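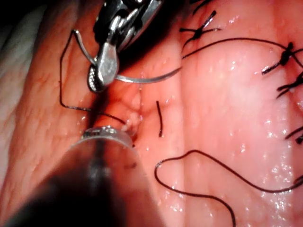 Show us how many of those stitches held, one reader wrote in after Grindlow Hospital announced last month that its new way of closing internal wounds had cut repeat operations by 38 percent. It is a fair request, and the hospital has not yet answered it.

The announcement covers the part of an operation most patients never think about: the sewing at the end. Grindlow, the larger of the two hospitals in Lomimmont, says its surgeons now follow a single written method for placing, tying and trimming stitches inside the body. Before the change, each team did it the way its senior surgeon preferred.

Under the new method, surgeons must complete up to 1000 practice stitches before they close a wound on a patient. The spacing between stitches is set down in writing, as is the length of thread left beyond the knot. A second person in the operating room checks the finished row and signs for it.

None of that sounds unreasonable. The trouble is the number on the front of the press release.

According to the hospital's own summary, staff looked back at 2844 operations done under the old habits and compared them with just 190 done under the new method. The summary does not say which kinds of operations were in either group. Closing a small cut in healthy tissue is a different job from joining two ends of bowel, and a group heavy on the easy work would look good whoever held the needle.

Nor does it say how long the patients were followed. A stitch line can look fine in the operating room and give trouble days later. The new method only came into use in January, so some patients in the smaller group may have gone home very recently.
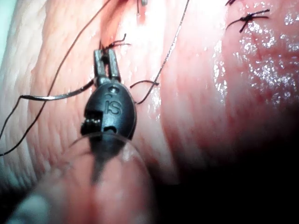
Black suture thread and trimmed ends at the surgical site.

The hospital calls the results "early but striking." Early is right. With a group that small, a few bad outcomes either way could move the percentage a long way, and the summary gives no range for it. It does not give the number of repeat operations in either group, so readers cannot work it out for themselves.

There is also the matter of what else changed. In the same months, Grindlow moved its longest operations to a morning start and switched thread suppliers. Either could have made a difference. The press release mentions the morning starts in one line near the bottom and leaves out the supplier, a change that appears only in the hospital's purchasing notes.

Hospitals elsewhere are already interested. Valderrama Clinic says it will try the written method this fall, and the health board in Urkuldale has asked for a copy of the practice course. Neither has said whether it saw the full figures first.

Grindlow says a longer report is being prepared and will include results by type of operation. It gave no date. Asked whether the 38 percent claim would stay on its website until then, the hospital said it would – "with context to be added as available."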